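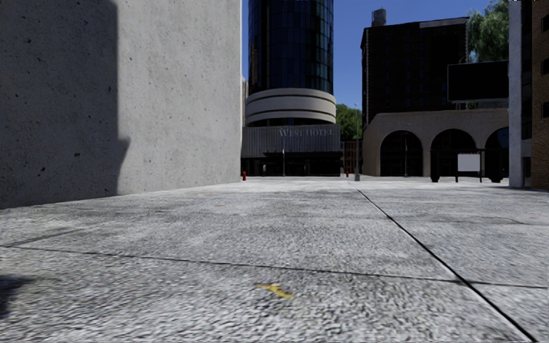
Concrete wall and paving, pores and all.

Pinham 20 Surface Cleaner

Cleaner head only: $449
Complete kit with Sallell gas pressure washer: $1,489
In stock. Ships from our Nadell warehouse.

Add to cart | Add to wish list | Ask us something

If you have ever cleaned a patio with a plain pressure washer wand, you know about the stripes. You spend an afternoon waving the thing back and forth, you go in for dinner feeling pretty good about yourself, and in the morning the patio looks like it was mowed by a drunk.

The Pinham 20 is a round steel deck with a spinning bar underneath. The bar carries two nozzles and holds them at the same height the whole time, a thing your arm has never managed. You push it along at a slow walk, overlap your passes a little, and the concrete comes out one color. The splash mostly stays under the deck, so your shins stay mostly yours.

It works on driveways, sidewalks, garage floors, pool decks and loading areas. It will also do walls if you buy the short handle, though holding a steel disc against a wall at shoulder height is a young person's game. For anything taller than you are, use a wand and patience.

What you get
Cleaning width: 20 inches
Deck: powder-coated steel
Nozzles: 2, plus a spare set
Swivel: greaseable, with the fitting on top where you can reach it
Wheels: four casters, non-marking
Handle: folds down, trigger on the right
Warranty: 2 years on the deck and swivel, none on nozzles, which wear out because you use them

What you don't get
Hose. The complete kit has one, the cleaner head does not. Please read this line twice. Diane Fehr in our returns department would like you to read it a third time.

Before you start
Sweep first. Gravel under a spinning bar is exciting in the wrong way. Run water through your hose before you connect the deck, or whatever has been living in there all winter will end up in the nozzles. Squeeze the trigger with the deck flat on the ground and keep it moving – if you stop to admire your work, you will leave a circle, and you will see that circle every time you get the mail.

Go easy on new concrete, old soft brick and anything painted you would like to remain painted.

Will it remove oil?
Some. Fresh oil, with a degreaser and a stiff brush beforehand, usually lifts. The spot where a pickup leaked for ten years is part of the property now. We sell Li Degreaser by the gallon and make no promises about the pickup.

Customer reviews

"Did my driveway, then my neighbor's, then was asked about the church lot. Consider telling people you rented it." – Jaxon Chan

"Good machine, heavier than I expected. Assembly sheet has the handle drawn backward." – Lakshmi Panicker

Reply from the store: The handle drawing was fixed in February. Sorry about that, Lakshmi. New sheet is in the mail.

Questions about fit or pressure ratings? Write to Karine Sawatzky at the parts desk and include the model number of your washer. "The red one" narrows it down less than you'd think.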